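January, 9:30. Grinder bench, Clasum room

Continuing the retention check on the left grinder. Same lot from Gralthorpe as last entry, setting 6, hopper not topped up between runs. Chute brushed before the first dose and left alone after that.

Jar tared at 538 g, lid off. It has to sit far enough under the spout that the outlet is inside the mouth; with the jar set forward, fines end up on the grate and the run is no good. Trays wiped and grates reseated before starting. 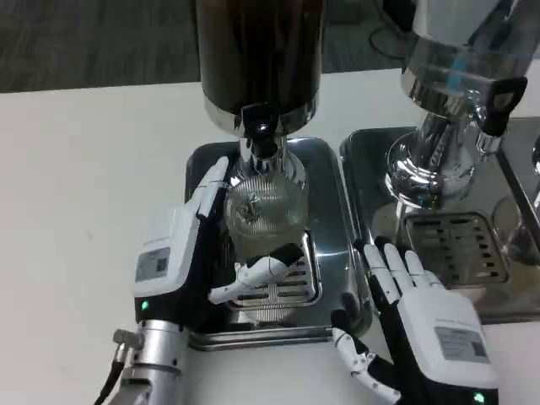
Left grinder, ribbed jar on the drip grate, spout in the opening. Small amount of pale material in the bottom.

Doses of 30 g in. Retention was worst on the first, then settled. Tapping the collar released a little more, which I recorded separately and did not add to the dose weight. Huguette Landry wants the taps left out entirely next time so the numbers line up with the Plokico sheet. Agreed.

Static still a nuisance on the ribbed jar. Fines hold in the grooves and need a dry brush before weighing back. A smooth-walled jar would be easier, but then the tare changes and the earlier runs have to be redone.

To do: repeat at setting 8. Ask Chan for the spare chute gasket. Log burr hours, 168 at last reading.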